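3.2 Seed storage and exchange among home growers

Most of the gardens in the Condwood study area are worked by one household, and the seed that goes into them comes from three places: the grower's own plants, relatives, and the December swap at Poojary.

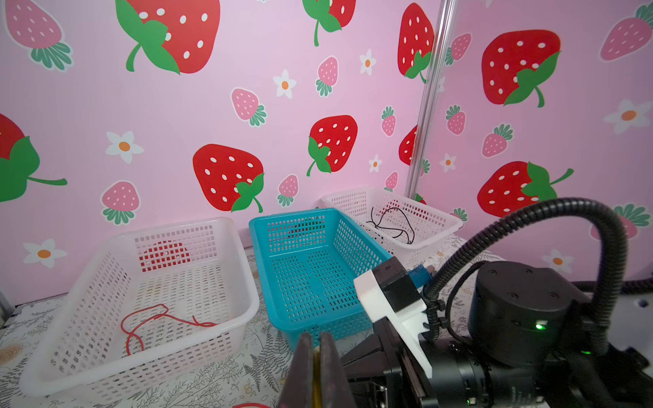

Interviews were carried out in the growers' own yards, usually early in the morning before the heat. Of the 347 households we contacted, 338 agreed to answer the seed questions, and 296 of those had saved seed from at least one crop in the past season. Beans, okra and pumpkin were the crops named most often. Leafy greens were saved less, mainly by older growers who let a few plants bolt at the end of a bed.

Growers were asked how long they kept seed before sowing. Answers varied a good deal by crop. Bean seed was nearly always used within a year, while pumpkin seed was kept longer and sometimes mixed with newer lots. Few growers labeled their seed - several told us they knew it by sight - and for this reason we did not try to record variety names beyond the local ones. These are listed in the appendix with the spellings given by Marar and Hayes in their earlier survey of the Mernent gardens.

Figure 2 shows the share of households that gave seed away, by distance from the Poojary road. Sharing was more common in the inland plots, where the nearest shop is a long bus ride. One grower there had kept the same yard-long bean going since her mother's time and had passed it to most of the lane.

Figure 2. Households giving away seed, by distance of garden from the Poojary road (n = 338).

Losses in storage were reported mostly for beans, and weevils were the usual cause. Dry wood ash was the common remedy. We did not test germination, so the effect of ash on seed quality is left to later work.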